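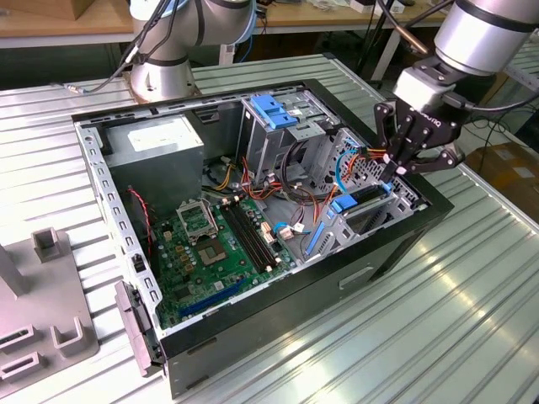
Figure 7. Desktop tower on its side with the side panel removed. The socket bracket is open and there is no processor in the socket.

Section 11. Preparing a used computer for Brellia

Brellia keeps the loan register of a small lending library on one computer, which stays in the library. You can use a new computer or a used one. This section is for used desktop computers. If your computer is new, go to Section 12.

Before you begin

Find out who owned the computer before and ask for the administrator password. Without it you can still erase the disk, but you can not save anything that is on it.

You will need:
a monitor, a keyboard and a mouse
a network cable – please do not use wireless during the set-up
the Brellia installation stick
an empty USB stick for the first backup
the registration letter of your library, with the library number

Plan one full morning for the work. The installation itself is short, but the import of an old card register can take long.

11.1 Check the inside of the computer

1. Shut down the computer, switch it off at the back and pull out the power cord. Wait for 15 minutes.
2. Lay the tower on its side on a firm table and take off the side panel. Keep the screws in a cup.
3. Check that the processor and the memory are present. Used computers are often sold without one or both of them. If the processor socket is empty, the computer can not be used until a suitable processor and cooler are installed by a person who knows this work.
4. Look for dust. Remove it with a soft dry brush. Hold the fan blades still with one finger while you clean them.
5. Check that every cable you can see is seated fully in its connector.

Caution: Never open the power supply. It can hold a dangerous voltage also after the cord is removed.

Caution: Do not touch the contacts inside an empty processor socket. They are damaged very easily and the damage is hard to see.

Note: If you bought the computer with a guarantee, read the paper first. Some sellers do not accept a return when the panel has been opened.
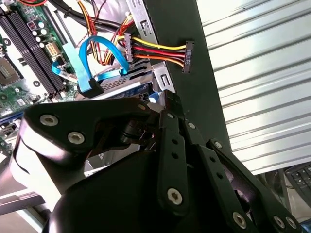
11.2 Install Brellia

1. Close the computer and connect the monitor, keyboard, mouse and network cable. Connect the power cord last.
2. Put the installation stick into a USB port and start the computer. If the old system starts instead, restart and open the boot menu. The key for this menu is different on each make of computer.
3. Choose your language and then "New library".
4. Choose "Erase whole disk". Everything on the disk will be lost. Read the question on the screen two times before you press Yes.
5. Type the library number from your registration letter. Type it without spaces.
6. Choose a password for the desk and another password for the administrator. They must be different. The desk password is for daily loans and returns, and the administrator password is for changes of members, fees and due dates.
7. When the message "Ready to restart" is shown, remove the stick and press Enter.

After the restart you see the desk screen with an empty register. If you see a black screen with the text "Error 955", the library number was not accepted. Repeat the installation from step 2 and check the number – very often a letter O was typed for a zero.

11.3 Set the date and the opening days

Brellia counts due dates in opening days. A book which would be due on a closed day becomes due on the next open day.

1. Open Settings, then Calendar.
2. Check the date and time. Used computers often show a wrong year when they were stored for a long time.
3. Mark your opening days.
4. Enter the summer closing, if you have one. For example, the Wakgate branch is closed the whole of July, so nothing becomes due in that month.

Note: Changes in the calendar do not move the due dates of books that are already out. To move them, use "Recalculate all" in the same menu.

11.4 Connect the label printer

The Mateos label printer is found by itself when it is plugged in. Load the roll with the labels facing up, close the lid and print one test label. If the text is too low on the label, change the value "Top edge" by one step and print again. Other printers can be used, but the spine labels must then be set by hand (see Section 14).

11.5 Make the first backup

1. Put the empty USB stick into the computer.
2. Open Settings, then Backup, and press "Back up now".
3. Wait until the green check mark is shown. Remove the stick and keep it in another building.

Repeat the backup every 7 days. Brellia shows a reminder on the desk screen, and you can not turn it off.

If you need help with this section, write to Ezequiel Villanueva at the Visasska support desk. Please include your library number and the exact text of any error message.

Section last changed: Sep 11, 2020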